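Section 5: Adding your first stop and building an evening route

Okay, you've got the Vumow trip planner installed and your account is working (if it isn't, go back to Section 2 and do the email confirmation again, it trips up a lot of people). Now comes the fun bit! I'm going to walk you through the way I set up an evening of food stalls and waterfront wandering, and you can swap in your own town as you go. I'll use Gusach for mine. It's the river town I've been visiting every June for years, and I know the opening hours by heart.

Before you start

Have your hotel address handy, and know which evening you're planning for. Vumow won't let you save a route without a start point – it just sits there with the Save button grayed out.

Setting your base

1. Open the planner and tap New Trip.
2. Type the name of the town. Wait for the list to drop down and pick from it. Don't just hit Enter, or you'll get a blank map.
3. Tap Base and enter your hotel or guesthouse. I put in the Cheng Guesthouse, two streets up from the ferry landing.
4. Choose Evening under Time of Day. This hides the museums and anything else that closes before dinner.
5. Tap Save.

Note: If you're staying in two places on the same trip, make two trips. I tried to be clever and put both in one, and every walking time came out wrong.

Adding stops

6. Tap the plus sign and search for a place. My first one is always the Zondton night market, down on the old boat ramp.
7. Open the place card and check the hours. If they show in orange, a traveler entered them and they haven't been confirmed, so look them up somewhere else too.
8. Set how long you want to stay. The planner gives you 22 minutes by default (no idea why 22) and that's hopeless for a market. You'll want long enough to do one full lap before you buy anything, then go back for the grilled corn and the coconut pancakes.
9. Repeat for each stop, up to five for one evening. You can add more, but the map gets so crowded you can't read the street names.
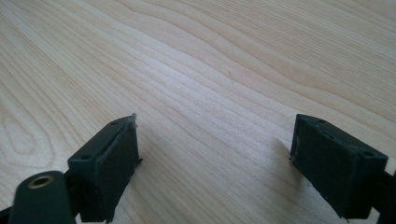 Pale wood tabletop, close up.

10. Drag the stops into the order you want. The walking times update on their own.
11. Tap Check Route. A red line means there's a stretch with no sidewalk or no good way across after dark. Tap the line and the planner will offer you a longer way around, and I'd take it.

Caution: Walking times don't allow for crowds. The street behind the Zondton stalls gets packed once the music starts, and what the map calls a short stroll can be a real shuffle. Give yourself plenty of extra time if you have a ferry to catch!

Setting a food budget

12. Go to Extras, then Spending, and type in your limit for the evening. Mine is 4,000 in local money, and it covers dinner, dessert, a couple of drinks and usually one thing I didn't need (last time, a straw hat).
13. Switch on Cash Only if you're mostly eating from stalls. The planner will then add the nearest cash machine to your map.

Note: The limit is for the whole trip unless you tick Per Evening. Please tick it. I forgot once and got warnings at every single meal.

Saving for offline use

14. Tap the three dots and choose Keep Offline. Do it on the hotel wifi – the signal by the river is patchy at best.
15. Open the trip once in airplane mode to make sure the map loads. If you only see gray squares, delete the offline copy and save it again.

Sharing your route works from the same menu, and whoever you send it to can look but can't move anything around unless you turn on Editing. Section 6 covers that, along with what to do when two people change the same stop.

Last updated 4/20/25 by Bontu Bogale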